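Flitis: teaching two arms to clear up after coffee

Since October we've been building up a set of examples for a project we call Flitis. The idea is easy to say and surprisingly fun to work on: get a pair of robot arms to deal with the sort of litter a coffee break leaves behind. Cups, carriers, lids, bottles, bags — all the light, squashy, awkward stuff that people grab without thinking.

Every example is one run, start to finish, saved with all of its camera views. We have 74 good runs so far, and I still enjoy going through them. Paper cups are my favorite by a mile! They look so simple, and yet a single cup on its side and a nested stack ask for very different grips.

A few views from the Plimcombe bench:

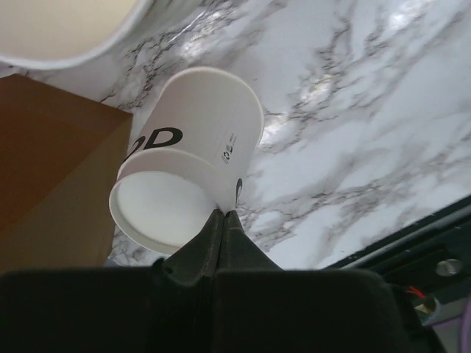 One white paper cup, held right at the rim. 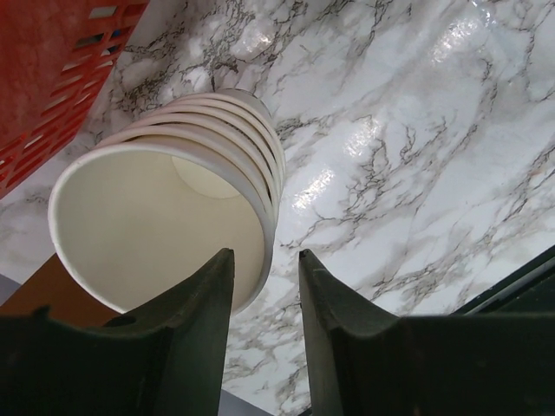
Nested cups on their side, with the red basket just behind.

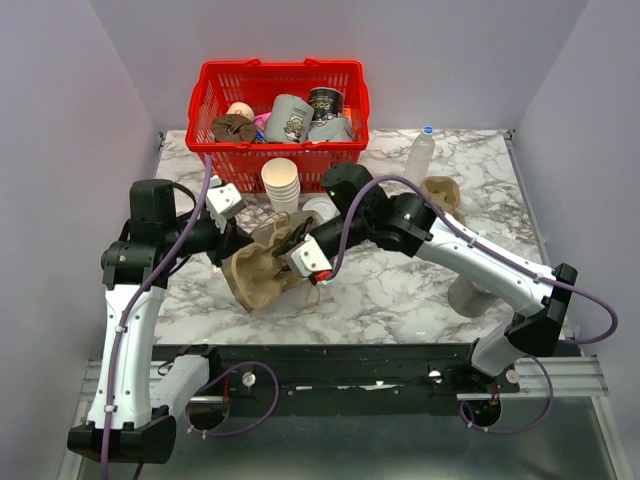 Both arms at the table, with a pulp carrier between the grippers and plenty already in the basket.

We keep changing the starting layout from run to run, so the model can't get by on memorizing where things sit. Carriers get turned over, cups get stacked or split up, and the mix of items changes too. Slow runs stay in, and so do the ones with a second try at a grip, as long as the item ends up where it should. Those recoveries are great material — the early model had hardly seen any and would simply stall after a miss.

The cleanup on our side is less glamorous. Each run gets watched twice, trimmed at both ends, and tagged by item type before it goes into Stenar, our training store. We threw out 13 runs in the last round, mostly for views that had drifted out of sync.

Next up is the Coelho set, which will have more bags and more string. String is going to be hard, and I can't wait to see what the arms make of it.

Contact | Copyright Flitis project | Back to top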